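Borkowska Community Choir is looking for singers for the fall concert

Do you sing in the car? In the shower? Did you sing in high school and then let it go when life got busy? Come and sing with us! We are putting together a bigger choir than we have ever had for our fall concert at Denton Hall, and we need more voices in every section, altos and basses most of all.

You do not need to read music. Plenty of our members learned by ear and still do, and Yolanda Greenberg, our director, records every part so you can practice at home. She teaches slowly and repeats things as often as people want - and she laughs a lot, so rehearsals are a good time even when the tenors are lost (I am a tenor).

The program is a mix of folk songs from Poland, Mexico and Sri Lanka, plus a new piece by Nayeli Marulanda called Parkusis. It runs 12 minutes, has a gorgeous low part, and I have had it stuck in my head since March.
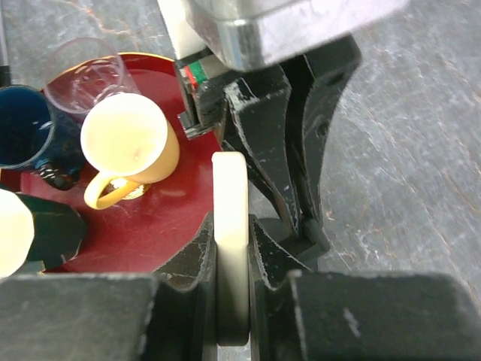

We rehearse Tuesday evenings from 7 to 9 in the upstairs room at 254 Mill Street. There is an elevator at the back entrance. Tea is at eight, and if you like to bake you will be very popular. We also have 4 Saturday workshops over the summer, which are optional but lots of fun, with Jadwiga Śliwiński coaching us on the Polish words.

What we ask of you: come to most rehearsals, listen to your part between them, and be free for the dress rehearsal and the concert. Anyone 16 or older can join. Dues are $122 for the season and cover your sheet music. If that is hard to manage, tell Rocío Olvera and she will work something out with you quietly.

There is no audition. Yolanda will spend a few minutes with you at the piano to find where your voice sits, and then you pick a chair and start singing!

To sign up, leave your name and phone number at the front desk, or just turn up on a Tuesday and ask for Rocío.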